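Home | Kitchen | Laundry | Workshop | Tips A–Z

Fabric Scraps Worth Keeping
January 2022 – by Judite Lobo

I love a good offcut! Hem a pair of curtains or shorten a skirt and you end up with long strips that look like trash and are so handy you'll wonder how you managed before. I sort mine on the bed, where there's room to stretch everything out straight (a pale sheet makes dark cloth easy to see).

Lay the strips side by side, smooth them with your palm and check the ends. A little fraying is fine for plant ties or bundling garden stakes. For anything that goes through the wash, trim the end on a slant and run a zigzag stitch 3 threads in from the edge.
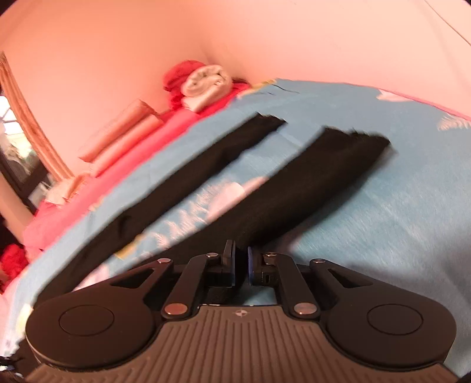 Black is my favorite to save – it hides grease, so it goes straight to the workshop for tying up extension cords. Short wide pieces make great shoe polish rags. Long skinny ones get rolled up tight and pinned, five to a jar.

Donnie Cruickshank wrote in last August to say he braids his into a doormat, 69 strips so far. I'm so trying that next!

Contact | © Halliday Household Tips | Back to top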